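### 3.2 Garment use and washing intervals

Washing frequency was recorded for 30 households in Dastosau over seven weeks. Participants wrote down each wash in a paper diary and noted whether the item was dirty, had an odor, or was washed out of habit. The diaries yielded 2826 entries. Entries with no stated reason were kept in the totals but left out of Table 4.

Habit was the most common reason given for shirts and underwear. For sweaters and other outer layers the pattern was different – most were aired or folded and worn again, often for several weeks. Ikonen and Mekonnen found the same split in their Stukine survey, although their sample was limited to adults living alone.

Clothes worn once and not yet washed had no fixed place in most homes. Participants named chairs, door hooks, and beds (Figure 3). Households that kept such items apart from clean ones reported fewer washes per person. Dark garments were also washed less often than light ones, and this held in both the September entries and the later ones.

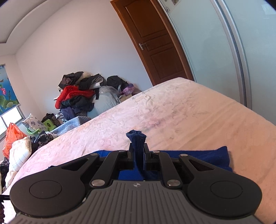
**Figure 3.** Dark blue garment on a bed.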